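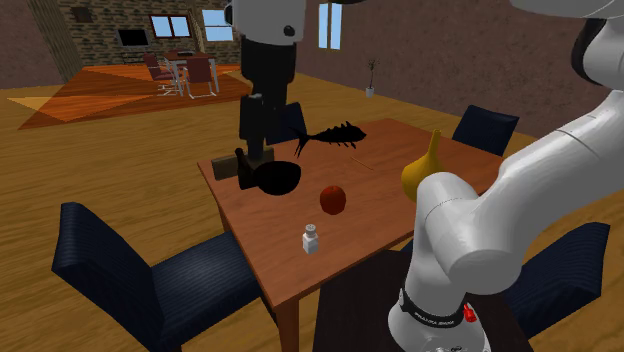 Notebook, tabletop sim, June. Picking up from Dalia's notes on the instance labels. The Piseo scene still gives the segmenter trouble with anything that has a black material. With the apple, the white shaker and the yellow gourd the masks are clean, and the fish comes back with a good outline but no usable shading inside it. The object in front of the tan block is worse. Its mask merges with the gripper whenever the fingers come down over that corner, and the planner then treats part of our own hand as an obstacle and refuses the approach.

Tried two fixes.

a) Render the robot from joint state and subtract it from the mask before segmentation. Works at rest. During motion the joint state lags the image by 43 ms, so a thin strip of finger survives on the leading side. Quang has a patch in Vindari that interpolates joint state to the image stamp. Not merged. Ran it from his branch.

b) Drop any segment whose depth agrees with the robot model. Slower, and it ate the stick twice. Reverted.

Going with (a) plus the patch.

Grasp ranking, wrist view. Reran the shaker set with 200 seeds. The sampler still prefers closing across the body near the cap, and the score hardly changes with approach angle. The collision check is the part that costs time: some 431 candidates survive the reachability filter and most of those are near duplicates. Added a merge step before collision (same contact pair within tolerance, keep the highest score).

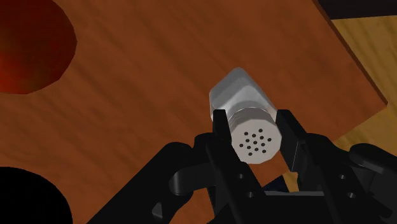 The merge leaves 54, and the planning call now fits inside the control budget without the early exit. Meriem asked whether we lose the low approaches. We do lose a few. They were failing later on table clearance anyway, so I left it.

One bug found on the way: the tolerance was being read in the camera frame and applied in the base frame. No effect on distances, but the approach axis comparison was wrong for every pose that wasn't close to vertical. Fixed, test added. Any ranking logs from before this change should not be compared with new ones.

Still to check: the cap and body come out as separate segments in close views. The sampler then puts contacts on the cap alone. Aarne suggests merging on shared boundary length. Worth a try after the apple runs.

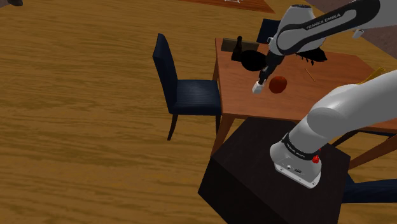

Open items

- Merge Quang's patch, then rerun (a) on main.
- Apple: approach stops short when the goal tolerance is left at default. Check whether the controller or the planner declares it done.
- Iman to export the failed plans from Idico with the scene state attached. The current export only has the joint path.
- Radwan viewer draws the collision mesh with the old finger length. Cosmetic, but confusing when reading clearances.
- Ask Dalia for the material list, so the black objects can be rerun with a lighter albedo and the same seeds.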